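缩水、歪斜与纱向：家用缝纫布料预处理的几个技术问题
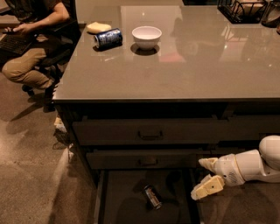 文／手作技术组　　栏目：材料与工艺　　阅读时间：15分钟

缝纫教程通常从裁剪讲起。布料在裁剪之前要做什么，多数教程用一句“请先过水”带过。水温多高，浸多久，要不要脱水，晾到什么程度再熨，熨的时候能不能推，往往没有交代。成衣洗过一次之后裤腿扭转、侧缝跑到前面、门襟起泡，原因有相当一部分就在这一步。

本文讨论机织布的预处理，以棉、亚麻和粘胶为主，毛料另列一节。针织布的回复机理不同，不在讨论范围内。

一、缩水的三个来源

家庭洗涤造成的尺寸变化，至少包含三种成分，处理方法各不相同。

第一种是松弛收缩。织造时经纱一直处在张力之下，后整理过程中布匹又在拉幅机上被反复牵引，纱线以伸长的状态定型下来。遇水之后，纤维间的摩擦力下降，这部分伸长得到释放，布就变短。松弛收缩大部分在第一次充分浸湿时完成，剩下的在随后两三次洗涤中陆续释放。

第二种是膨润收缩。棉、麻、粘胶都是亲水纤维，吸水后直径增大，纱线变粗。经纱要绕过变粗的纬纱，屈曲加大，所占的直线长度随之缩短。布干了以后纤维直径恢复，屈曲却不会完全恢复。粘胶的膨润程度明显高于棉，湿态强力又低，因此粘胶布既容易缩，也容易在湿的时候被自重拉长，两个方向的变形会叠加在一起。

第三种是毡缩，仅见于羊毛等带鳞片的动物纤维。它由水、温度和机械搅动共同引起，不可逆，并且每洗一次都可能继续发展。毛料不能照搬棉布的做法。

区分这三种来源有实际用途。松弛收缩可以通过预洗基本消除；膨润收缩可以通过预洗降低；毡缩只能靠控制条件来避免。

二、先做试片

整幅布下水之前，建议剪一块试片。试片边长取20厘米，四边与经纬纱平行，离布边至少一掌宽，避开布匹开头折痕较重的部分。用不掉色的缝线在试片上标出经向和纬向各一段测量线，线段两端打小十字，测量时以十字中心为准。用水消笔画的线在这里没有意义。

试片的洗涤条件应当等同于成衣将来的洗涤条件。打算机洗的衣服，试片就放进洗衣机，与其他衣物同洗；打算烘干的，试片也烘干。洗后平铺晾至全干，不熨，在桌面上用手抚平后测量。再用蒸汽熨一遍，第二次测量。两组数据都要记。

收缩率的算法是原长减洗后长，除以原长。经向和纬向分别计算，不取平均。多数平纹棉布的经向收缩大于纬向，差值越大，成衣洗后比例走样越明显。

试片同时可以用来检查褪色。深色布可以在试片背面缝一小块白棉布同洗，洗后观察白布沾色的程度。沾色集中在接触面，说明是浮色；整块白布均匀变色，说明染料在水中持续溶出，这块布不宜与浅色布拼接。

三、浸泡与洗涤

以编辑部去年做的一组记录为例。样布是Susora的中厚平纹亚麻，未经预缩整理，购入时布面较硬，有上浆的手感。同一匹布裁成几段，一段冷水浸泡后滴干，一段31度机洗后脱水晾干，一段机洗后中温烘干。

冷水浸泡的一段缩得最少，浆料也没有洗净，晾干后仍有硬感。机洗晾干的一段变化较大，手感明显变软。烘干的一段收缩最多，且经向边缘出现轻微波浪，布边比布身紧。

三段布随后各做一件同样板型的无领上衣，按同一条件反复洗涤。冷水浸泡的那件衣长继续缩短，前中的贴边因为所用衬布不缩而拱起。另外两件变化很小。只用冷水泡过的亚麻不能算完成预处理。

具体操作如下。

布料两端先锁边或走一道之字线。平纹亚麻和疏松的棉纱布如果不处理，洗后散边会缠成绳状，解开时容易把边缘纬纱抽斜。

布长超过三米的，折成风琴状，松松放入洗衣机，不要团成球。装入量以不超过滚筒一半为宜，布要能翻动，否则折痕处会形成洗不掉的白线，深色斜纹布上尤其明显。

洗涤剂用中性的，量比平时少。柔顺剂不用。柔顺剂会在纤维表面留下一层膜，影响粘合衬的附着，也影响水消笔和划粉的显色。

脱水转速取低档。粘胶和天丝类织物不脱水，用大毛巾卷起来压去水分，摊平晾干。

四、晾干

晾布的方式对纱向的影响常被低估。一幅湿布搭在一根晾杆上，自重集中在折线两侧，折线处纬纱被压弯，干后形成一道横向的弧。对密度较高的府绸影响有限，对纱布、双层纱和粘胶影响很大。

较好的做法是用两根平行的杆，布搭成浅U形，布边与杆垂直，经向不受集中拉力。空间不足时也可以搭在同一根杆上，中途换一次折线的位置。用夹子夹布角悬挂的方式应当避免，夹点会留下三角形的拉伸区，熨斗很难消掉。

晾到八成干时取下。判断标准是手背贴上去有凉意，手掌握住后松开，掌心没有水痕。这个状态下整纬最省力。全干之后再喷水也能做，但喷水不均会带来新的局部收缩。

五、整纬

整纬指把经纱和纬纱恢复到互相垂直。先要找到一根真正的纬纱。布头的剪口通常不可靠，布店剪布时顺着折边裁，折边本身就可能是歪的。

平纹布可以撕。在布边剪一个小口，两手拉开，裂口会沿纬纱走。撕开的边缘会有一条受损带，宽度随布的厚薄而定，裁剪时避开。亚麻、斜纹和提花布不宜撕，用抽纱法：在布边挑出一根纬纱，轻轻拉动，布面起皱处即为纬纱走向，沿皱痕剪开，逐段推进。

两端都取到真纬纱之后，把布沿经向对折，布边对布边。两端剪口能对齐，布面平服，说明纬纱是直的。剪口错开，或者对齐后布面出现斜向皱纹，说明有纬斜。

纬斜较小时，两手抓住偏短的一组对角，沿斜向拉伸，每隔一段换一次位置，从一端做到另一端。力量要均匀，拉一下，放开，再拉。随后用蒸汽熨斗定型。熨斗沿经向或纬向移动，抬起、放下，不沿斜向推。

纬斜较大时应当考虑放弃。树脂整理过的印花布，经纬关系在高温焙烘时已经固定，手工拉直之后看上去是正的，洗一次就回到原来的歪斜状态。格子布更麻烦，花型如果是印上去的，花型的横线与纬纱可能本来就不平行。按纱向裁，格子是歪的；按格子裁，衣服会扭。小件、有里衬的物品可以按格子裁，裤子和长裙建议换布。

还有一种情况叫弓纬，纬纱中间低两边高，或者反过来。对角拉伸对弓纬无效。可以把布摊在熨垫上，从弧顶向两侧分段蒸汽处理，用手掌把弧顶轻推回去，冷却之前不移动。效果有限，弧度大的布只能把裁片尽量排在两侧，中间留给口袋布和贴边。

六、蒸汽与熨烫

预处理阶段的熨烫目的只有一个：让布在无张力的状态下变平。推着熨斗走会把布拉长，裁下来的衣片随后再缩回去，前面的工序就白做了。

编辑部使用的是Kuroda的一台带独立水箱的蒸汽熨斗，底板前部出汽量大于后部。出汽不均的熨斗需要调整手法，每次落点重叠三分之一，先给汽，停汽后再压一两秒，把水分带走。布面留有余湿就折叠存放，会产生新的折痕。

熨后的布要摊在平面上放凉。纤维素纤维的形状是在冷却和失湿的过程中固定下来的，热的时候拎起来，布会顺着自重变形。工作台不够长时，可以熨一段，停一段，已冷却的部分松松卷到纸筒上，不要让它垂在台面外侧。

熨台的软硬也有影响。垫得过软，熨斗边缘会压出印子；过硬，缝份会透到正面。预处理阶段没有缝份，偏硬的台面更合适。毛毡垫加一层未漂白棉布即可。毛毡要全毛的，混有化纤的毛毡遇高温会局部收缩，表面变得凹凸不平。

七、毛料

毛料预处理传统上采用湿布包裹法。取一块比毛料宽的棉布，浸湿后拧到不滴水，铺平，毛料放在上面，一起卷起，静置一夜。第二天打开，毛料摊平阴干，再隔布蒸汽熨烫。整个过程没有搅动，水温为室温，毡缩的条件不具备，松弛收缩得以释放。

卷的时候不能有皱。皱痕处湿度不同，干后会留下明暗不一的印子。颜色深的毛料和颜色浅的棉布卷在一起，先用试片确认不沾色。

标明可机洗的毛料经过防缩处理，可以用洗衣机的羊毛程序。处理的耐久程度各家不一，试片至少洗三次再下结论。

八、辅料

只处理面料，不处理辅料，是成衣洗后起皱的另一个常见原因。

棉质织带、滚边条、纯棉拉链带都会缩。织带的收缩集中在长度方向，缝到已预缩的面料上，洗后会把边缘抽紧。处理方法是绕成松圈，放在热水里浸到水自然变凉，取出晾干，低温熨平。包边条如果自己裁，应从预处理过的布上裁，不需要再次下水。

有纺粘合衬可以浸温水，不搅动，滴干，不熨。Nomus的一款薄型有纺衬，说明中未提预缩，我们用试片测试时发现浸水后胶点没有脱落，尺寸有可测出的变化。不同批次可能有差别，建议各自测试。无纺衬一般不需要处理。

里料中，铜氨丝与粘胶一样需要预处理，水温要低，脱水要轻。涤纶里料不缩，但与会缩的面料搭配时，下摆要留出松量。

缝纫线也值得检查。纯棉线在未经丝光的情况下遇热水会缩，长直线缝容易出现细密的皱，看起来像张力没有调好。取一米线，浸热水，干后再量，就能判断问题在线还是在机器。

九、用量估算

预缩后的布长等于购入布长乘以一减收缩率。倒推时，需要布长除以一减收缩率，得出应购布长，在此之上再加两端取直的损耗。损耗取决于纬斜的大小，平纹布每端留一掌宽，格子布每端留一个完整循环。

幅宽同样会缩。排料图按标称幅宽设计，洗后的可用幅宽可能放不下并排的两片。裙片和阔腿裤最容易出现这种情况，裁剪前应当以实测幅宽重新排一次，测三处，取最窄的一处。

十、记录方法

试片洗完之后不要扔。剪下一角订在卡片上，写明品名、成分、克重、购入时幅宽、洗后幅宽、经纬收缩率、洗涤条件、是否沾色。同一家店同一个品名的布，换了批次之后收缩率可能不同，卡片上要有购入月份。

本刊资料柜中目前存有2,384张这样的卡片，最早的一批用缝衣针别着，针脚处已经生锈，后来改用棉线订。查阅频率最高的是亚麻和双层纱两类。Wedbridge的几款斜纹棉在不同月份购入的卡片之间，纬向数据较为接近，经向数据差别较大，裁长裤时仍须重新做试片。

卡片尺寸统一，试片角剪成同样大小，便于并排比较手感。洗前的小样也订一块在旁边，两块之间不要重叠，深色小样下面垫一层描图纸。

下一期讨论双层纱的裁剪固定，包括疏缝线的间距和两层错位的校正。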